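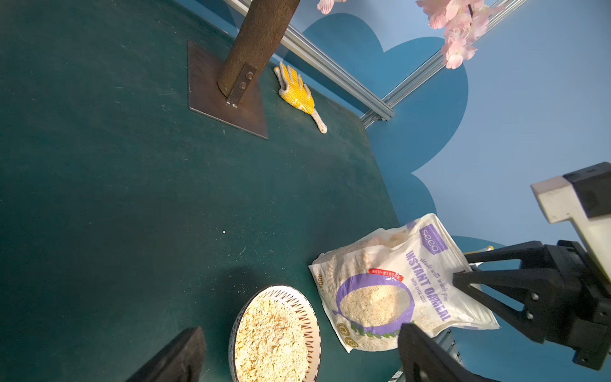 Instant oatmeal, one of the breakfast items on the Erura program list.

Erura Breakfast Program: progress report to the Panagiotou Fund
Prepared by Tamara Bratu, July 18, 2023

Spending. We have used 900 dollars of the supplies line since April, nearly all of it on oatmeal, milk and bowls. The bowls were not in the budget. We had assumed the Prurau Street kitchen owned bowls. It owns 50 lids.

Attendance. We served 1652 breakfasts over the period. Mornings with fruit do better than mornings without, and mornings with raisins do worse than either, a finding we did not set out to make and have had repeated to us by children of all ages.

Suppliers. Trulness remains our main wholesaler. Delivery has improved now that the driver has the correct door. The invoices still go to the old office, where they are kept safe and unpaid until I collect them. 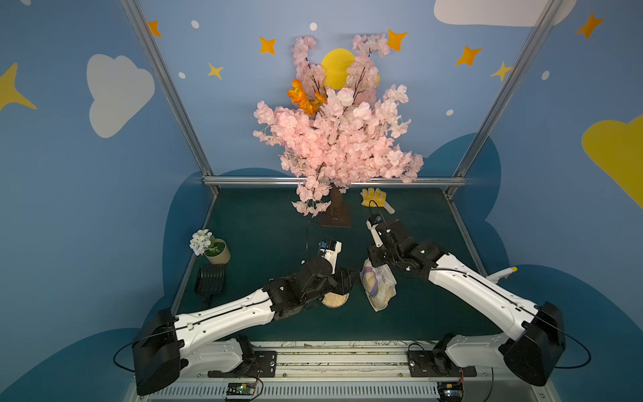

The dining room is the part of the grant we have touched least. The money set aside for it went to the refrigerator repair, with your approval, and the walls are still the beige they were when we took the lease. Families have asked for something more cheerful, and we have been collecting ideas. Painted clouds and stars on sky blue would suit the long wall, and a yellow moon could cover the patch where the clock used to be. An artificial cherry tree in full pink bloom also has its supporters, mostly those who will not be dusting it.

Staffing. We are short one person on early shifts. Four people applied, and two were under the impression that breakfast starts at ten.

Next period. We ask to move the unspent travel money to food. No travel took place, apart from mine to the old office to get the invoices. Receipts are attached in date order, except for the milk.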